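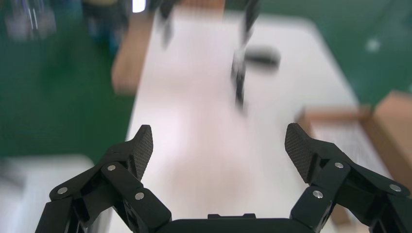 Page 2 of 9

Skirnance Allotments Forum > Growing > Broad beans, blackfly and whether to pinch out

kdudabeans
May 7, 2022

Hello all, and thank you to everyone on the first page who answered my question about the netting, I've got it sorted now. My next worry is blackfly. I've got two rows of broad beans, sown in autumn and standing up to my hip already, and this morning I found the first little black cluster on a tip right at the windy end. My mum always pinched the tops out the moment she saw one and we had them wilted in butter for tea, so that's my instinct, but the man on the next plot says I'll lose half my crop if I do it now. What does everyone else do?
Krystyna

OmidH_plot25
Hello Krystyna! Your mum was right, if you ask me. I wait until I can see the first small pods at the bottom of the plant, and then off come the top few inches, blackfly or no blackfly. I've done it that way since I took on plot 25 and I've never been short of beans — my freezer would tell you the same. The tops are lovely with a bit of garlic, too, though do give them a good rinse first.

talebi
Going to disagree with Omid here, in a friendly way. I stopped pinching out five years ago and squash the blackfly by hand instead, every evening with a cup of tea on the go. The ladybirds find the rest. If you pinch early on a windy site like ours the plants seem to sulk, and mine have cropped a good bit longer since I left them alone. I was still picking in July last year.

OmidH_plot25
July! Mine are over by then and I've got leeks in the space, so perhaps we want different things from a bean. I will say your plot gets the shelter of that hawthorn hedge, and mine gets whatever comes up the hill. Last spring I left one row alone to see, and it was black from top to bottom within a fortnight. Not a ladybird in sight.

hidesora
Could I ask what variety you're all growing? I've got a dwarf one in tubs by the back door and there's hardly any top to pinch. A jet from the hose has worked for me so far, but it does need doing again every few days, and you have to be gentle with the flowers.

kdudabeans
Mine are Aquadulce, hidesora, from a swap packet, so I'm trusting the handwriting! I've had another look and there are tiny pods on the lower stems, so I think I'll pinch one row and leave the other for talebi's method. I'll put some string round them before the wind gets up again, they're leaning dreadfully.

talebi
Fair enough, and good luck with the squashing. Wear old gloves, it does stain.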